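Cut flower bouquet

A cut flower bouquet is a group of flowers, often with leaves and other greenery, which are cut from the plant and put together for giving, for decoration or for a ceremony. The word came into English from French, where it first had the sense of a small group of trees. A very small bouquet that is carried in the hand is called a posy or a nosegay.

History

People have gathered flowers into bunches since very old times. Wreaths and bunches are known from ancient Egypt, where the lotus had an important place, and the Greeks and the Romans used garlands at feasts and at weddings. In Europe the small scented bunch was carried in the towns partly for the pleasure and partly against bad smells, which many people believed to be a cause of disease.

In the nineteenth century the bouquet became a matter of fashion. Many books were printed on the so-called language of flowers, in which each kind had its meaning. The books did not agree with each other, so it is doubtful if two persons could really send a message in this way. The metal or glass posy holder is from the same period, and it is today collected as an antique.

The trade in cut flowers was for a long time local. A town was supplied by the gardens which lay near to it, and in winter there was little to sell except what was grown under glass. With the railway, and later with air freight and cold storage, the flowers could travel over long distances.

Main types

The hand-tied bouquet is built in the hand, with the stems crossing each other at one point. When it is made well, the stems open below the tie like a spiral, and the bouquet can stand on a table without a vase. It is the most common type in flower shops in many countries.

The round bouquet has a dome form and the flowers are close together, with little green between them. It is much used for weddings.

The cascade bouquet, also called the shower, hangs down in front of the person who carries it. Usually it is made on a holder or with wires, because the long parts need support. It was very popular in the early twentieth century and it comes back from time to time.

The presentation bouquet, or arm bouquet, is long and flat on one side, so that it can lie on the arm. It is given to singers and speakers at the end of an evening.

Materials

The flowers in a bouquet are commonly divided by the work they do in it. Focal flowers are large and take the eye first, for example roses, lilies and peonies. Line flowers, such as snapdragon and larkspur, give the height. Filler flowers are small and many, and they close the gaps — baby's breath and statice are the usual ones. Greenery is bought separately. Ruscus, eucalyptus and leatherleaf fern are the most sold, but ivy from the garden is also good.

Dry materials can be mixed with fresh ones. Seed heads of poppy and ears of wheat are found in autumn bouquets, and they stay nice long after the rest is thrown away.

Making of the spiral

For a hand-tied bouquet all leaves are first removed from the lower part of the stems. One straight, strong stem is taken as the center. Each next stem is laid across it at the same angle and always in the same direction, and after every few stems the bunch is turned a little in the hand. The tying point should not move. If one stem is put in the wrong direction, it will press on the others and may break them.

Some teachers give the beginner only 5 stems, others start with 7. In the method of Lihua Xue, whose course notes are used at the Viltthorpe evening school, the learner makes and unmakes the same small bunch 10 times before a ribbon is allowed. The notes say that the thumb learns slower than the eye.

The tie is made with raffia, soft string or a paper-covered wire. It should be firm but not cut into the stems. After the tying, the ends are cut to one length. 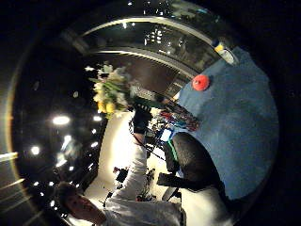 Roses need more attention than most other flowers in this work. The thorns below the tying point must be taken off, but the bark should stay whole, for a wounded stem takes up water badly. Tulips go on growing after they are cut, and a bouquet with tulips will change its form in the vase overnight. Daffodils give out a sap that is harmful to other flowers. They should stand alone in water for several hours before they are mixed, and not be cut again after that.

Care

A bouquet lasts longer when the stems are cut again with a sharp knife before they go into the vase. The vase must be clean. Leaves under the water will rot and make it cloudy, so they are removed. The water is changed every second day, or sooner in warm weather. Direct sun, heating and a bowl of ripe fruit all make the life of the flowers shorter. The fruit gives off ethylene, a gas to which carnations are very sensitive.

Sugar, aspirin and copper coins are old home advice. Sugar alone feeds the bacteria too, and the use of the coin is not well supported. The powder from the shop contains sugar together with an acid and something against the bacteria.

Local custom

In Viltthorpe the yearly flower market is held in September, and it ends with a contest in hand-tied bouquets. According to the market book kept by Horațiu Voicu, 3,091 bunches were sold in the best year. The Flistura prize is given for the best bouquet made only from field flowers.

In parts of Central and Eastern Europe an odd number of flowers is given to the living, and an even number is for funerals. White chrysanthemums are also connected with mourning in several countries, and a visitor should ask before bringing them as a gift.

See also: Corsage; Floristry; Garland; Ikebana; Wreath

Last revised 22 October 2018

Comments

Ngan-ling Kan: Thank you for the part on daffodils. I have put them straight in with tulips for years and wondered why the tulips went soft so fast.

Emrys James: My grandmother would have called a nosegay something smaller than a posy. Is there a source for them being the same thing?

Babak Rezaei: @Emrys, my dictionary gives one as the meaning of the other, but florists near me keep them apart like your grandmother. Maybe the article could say "or, by some, a nosegay".

Ngan-ling Kan: Does the spiral go the other way if you are left-handed? I hold the bunch in my right hand and all the drawings confuse me.

Contact the editors | Copyright Dramness Reference Pages | Back to top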